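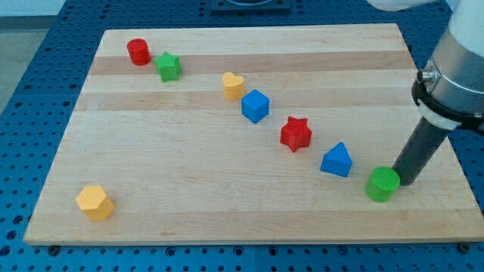 Atus Block Sorting Kit for Club Robot Arms

Eight solid shapes, one good board, and a stack of challenges your students will argue over in the hallway. The Atus kit came out of the after-school robotics club at Carrasco, where Hortensia Barrientos and her students wanted a push-and-sort task that a first-year team could start in one meeting and a third-year team could still lose sleep over. We loved it so much we turned it into a kit!

What's in the box

Eight wooden blocks in red, green, yellow and blue, two of each color
Shapes: two cylinders, two stars, a heart, a cube, a triangle block and a hexagon
Maple strip board
Challenge book with 19 tasks, easy to nasty
16 printed goal cards

Pushing, no gripper needed

Every task in the book can be done with a plain round rod on the end of the arm. That keeps the cost down and (we think) makes the whole thing more fun, since a pushed block turns when you don't hit it square. Cylinders like to wander off. The stars catch on a point and spin. Ask your team to slide the blue cube up against the yellow heart without bumping a star and watch how fast they start drawing arrows on the whiteboard.

Tasks students keep coming back to

Task 3, Color Pairs: bring the two blocks of each color together.
Task 7, Long Diagonal: line up the blocks corner to corner. Harder than it sounds with the hexagon.
Task 11, Say It: one student gives a spoken order ("green star to the red cylinder") and the other has to make the arm do it. Great for open house night.

Fitting it to your arm

You'll need an arm that can reach across the board and hold a steady height just over the wood. The Ellemik tool clamp takes our push rod as is. For other arms, print the adapter from the files page. Set the board on any flat table and mark its corners with tape so you can put it back in the same spot next time. Run the first few pushes slow, please, and keep hands off the board while the arm is live.

Grades: 6 and up with an adult in the room
Team size: two to four per arm
Spare blocks: sold singly, any shape in any of the four colors
Challenge book last updated: 2019-02-19

New goal cards are coming in May. If your club has made up a task of its own, send it in, we'd love to try it!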